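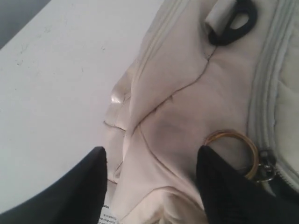
Figure 1. Wrist camera view during a demonstration of the bag task, with the right finger beside the ring near the zipper slider.

Teaching by Driving: Our Semester with the Zipper Bag

When our team picked a project for the Vatusar course, we wanted something a robot would find hard and a person would find boring. Opening a soft bag by its zipper fit that wonderfully (we had no idea yet how wonderfully!). A hard box stays put when you touch it, but a fabric bag slumps, folds and slides along with your fingers, and it never lies quite the same way twice.

We showed the arm the task by remote control. One of us held the small leader arm, the big arm copied every move, and the wrist camera recorded along with the joint positions. We called our recording script Jitari, after a much longer name that none of us could remember by the second week.

Our goal was 300 demonstrations. We ended up with 101 that we were happy to train on, which felt like a disappointment until we saw how much better they were than our early ones. At first we all rushed, and we each drove in our own style, some coming in from the side and some straight down. After a long Tuesday evening of watching recordings together, we agreed on one way of doing it: line up over the slider, pause, close slowly on the ring, then pull along the zipper band.

The pause mattered more than we expected. From the wrist, the fingertips hide a good part of whatever they are about to grab, and in Figure 1 the tip of the right finger already covers the lower left of the ring. Drivers who stopped for a moment before closing missed far less often, and the trained policy picked up the habit too, which made us very proud.

We also learned to take turns. Six demonstrations in a row was plenty for one person, and after that our hands got sloppy and we started blaming the bag.

Next term we would like to try 2 cameras, one at the wrist and one looking down from the side, and to mix in bags made of stiffer cloth.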